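Veltau folding table, ash, 135 cm

Price: 419 euros, tax included
Matching bench: 99 euros
Guarantee: five years on the frame and all metal parts
Made to order in our workshop in Skerard

The Veltau is a folding table for people who have a small kitchen, a balcony, a camper or a garden without a shed. It is 135 centimeters long when it is open. When it is closed it is as thick as a heavy winter coat on its hanger, and it can stand behind a door. Four adults sit at it with comfort. Six can sit if they like each other.

We make this table since my father had the workshop, but the present model is different in some important points, so please read the page also if you have an old one.

What is changed in the present model

The old Veltau had a lock made of one steel hook under the top. It was strong, but you had to lie on the floor to see if it was closed well. The new one has two locks, one at each pair of legs, and they close by themselves with a click when the leg comes to its right position. To open them you press the two brass buttons at the same time. A small child can not do this, because the hands are too far from each other, and this was our intention.

The feet are new also. Before, we used rubber caps, and after two or three summers in the sun they became hard and left black lines on tiles. Now each foot has a disk from felt for indoor and a disk from soft plastic for outdoor. They are changed by hand, without tool. You receive both sets with the table, in a cotton bag. Please do not throw away the bag without looking into it, it happens more than you think.

The top is still solid ash, made from narrow boards which are glued on the edges. We tried one year a thinner top to save weight, and I must say I did not like it. It sounded hollow when you put down a glass. We went back.

Surface

You can order the table with hard wax oil or with soap finish. The oil is our advice for families, for outdoor use and for everybody who drinks red wine. The soap finish is more pale and very pleasant to the touch, but it needs patience: you wash it with soap flakes every month, and in the first half year the grain stands up a little after every washing. A very fine sanding paper is in the bag for this.

The table can stay outside during the day, also in light rain. It can not stay outside the whole winter. If you leave it on the terrace in October and come back for it in spring, the boards will move, and the guarantee does not cover this. Bring it inside, not next to a radiator.

How to open it the first time

Put the table on its long side on a carpet or a blanket.
Pull out the first pair of legs until you hear the click.
Do the same with the second pair.
Check both brass buttons. They must stand out from the wood, with the red ring not visible.
Turn the table with two persons. One person can do it later, when you know how the weight is moving.

The hinges are a little stiff in the first weeks. Please do not put oil on them. They have washers from nylon, and oil makes the washers swell. If one hinge is still hard after one month of normal use, write to us and we send a new pair.

The bench

The bench is called Karam and it folds flat in the same way, only with one lock in the middle. It is a little shorter than the table so that it goes completely under. Two adults can sit on it, or three children. We sell it also alone, many people use it in the hall for putting on shoes.

A cushion for the bench is not in our program now. We had one, from a sewing shop in our street, but the owner is retired and I did not find another who makes the corners so well. When I find, it will be on this page.

Delivery and waiting time

Every table is made after the order comes, so we do not have a stock. At the moment the waiting is five weeks. In the weeks before Christmas it is longer, and we tell you the date before you pay. The table comes in one flat carton with a handle, delivered by the carrier Huton to your street door. If you live high up and there is no elevator, please write this in the order, then the driver comes with a helper and there is a small extra cost.

You can also pick up the table in Skerard. It fits in most small cars if the back seats are down. If you come to pick up, Živko Hoxha will show you the locks and let you open and close the table some times by yourself, and the coffee is good.

Repairs

All parts can be bought separately: locks, buttons, hinges, feet, single legs. Also for old models, as long as we have the pattern. There is a number burned into the wood under the top, near the left lock. Please give us this number and we know which parts you need. For scratches and rings from glasses you do not need us. Sand lightly in the direction of the grain, put a thin coat of the same finish, wait one day.

Burned places are more difficult. If a hot pan stood directly on the wood, send a photo in daylight before you sand anything.

Questions we receive often

Can I stand on the table to change a lamp? No. It would probably hold you, but the locks are not made for a weight which moves to the side.

Can I have it in another length? For the moment no. The legs fold inside the top, and for another length all angles must be calculated again. A round version we will not make.

Is the wood always the same color? Ash can be nearly white or have a brown heart. We sort the boards so that one table looks quiet, but two tables next to each other will be different. If you order two, tell us, and we cut them from the same lot.

Can I use it as a desk? Yes, many customers do. The height is for eating, so a tall person will maybe want a lower chair.

Tablecloths

A cloth for a folding table should be longer than the top but not so long that it hangs into the lock. A hand and a half on each side is a good measure. Cotton stays in place better than a smooth material, which slides on the oiled wood each time somebody pulls a plate nearer. For outside we like a check, because tomato seeds and drops of juice are less visible on it than on white. 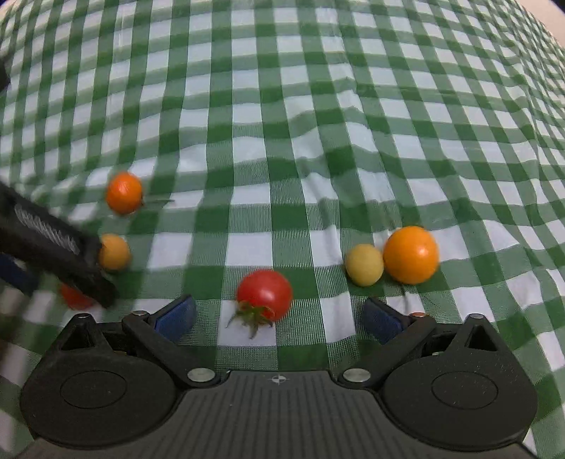 Green and white checks 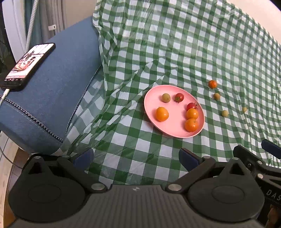

Do not leave a wet cloth on the table during the night. On the oil finish nothing much happens, but on the soap finish you can find gray marks in the morning, and with a printed cloth the color sometimes goes into the wood. Also please no plastic cloth with a rubber back for long time. The wood under it gets no air and becomes yellow only in that part, and then you see the shape of the cloth when you take it off.

Clips are possible, if they have felt or cork on the inner side. Metal clips press a line into the edge, and ash shows such a line very well. In wind we use four small bags filled with sand, one sewn in each corner. My mother made the first ones – we still send the drawing for free if you ask for it.

How to order

Send us the finish you want (oil or soap), your address and your telephone number. We answer with a confirmation, and half of the price is paid then, the other half when the table is ready to leave. You may change the finish until we start sanding. We write you when this is. After the delivery you have thirty days to send the table back if you do not like it. It must be clean and in its carton, so keep the carton for this time in a dry place.

Prices on this page valid from August 2, 2025.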